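Suture slip (robotic suturing)

Suture slip is what people who work with surgical robots call it when a stitch that looked fine lets go of its tension while the knot is being tied. I've been writing up robot faults for this wiki for a while, and this is the one I get the most mail about, so I figured it needed a proper entry of its own. It's a sneaky one! The arm throws no error, the log looks clean, and the first hint of trouble is a cut edge that won't stay shut.

The name comes from Kamrul Hettiarachchi, who used it in his bench notes on the Mavel instrument (before that everybody just said "the thread thing"). He had 27 stitches on his list and went back over every one of them with Gemma Orlandini, and they found that 4 had lost tension between the first throw and the second. The controller had marked all of them as good.

What goes wrong

The trouble starts in the jaws. A gripper holds thread by squeezing it between two hard faces, and the Mavel arm worked out its grip from the current going to the jaw motor. That tells you how hard the motor is pulling. It doesn't tell you whether there's any thread in there — the jaws closing on each other look just the same to the motor as the jaws closing on a strand. So the thread creeps out, the arm carries on with its move, and the second throw gets pulled down over a loop that has already gone slack.
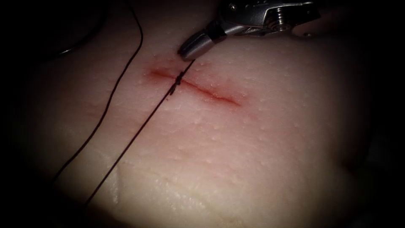
Page 40

With one stitch across a short cut and the tip of the gripper this close to the knot, there isn't much room to work in. Thread lying loose on the surface is the other thing to keep an eye on, and I'd put it second on the list. A jaw coming down near the knot can pick up the wrong strand, and then the arm pulls on something that has nothing to do with the stitch it thinks it's tightening. Orlandini calls this a false catch. Some folks file it under suture slip and some don't. I do, mainly so that people can find it.

Fixes

Ceken's answer was a small tug test. After each grab, the arm backs off 2 millimeters and checks for a rise in load at the wrist. If there's no rise, it stops and asks for a person. It's slow and the operators grumbled (I would too), but it picks up an empty jaw very well. It's weaker on false catches, because a wrong strand can pull back too.

Virgate went with rougher jaw faces, and those hold better but can fray the thread. I've read both sets of notes and I still lean toward the tug test.

See also: false catch; jaw current sensing; Gkikas wrist drift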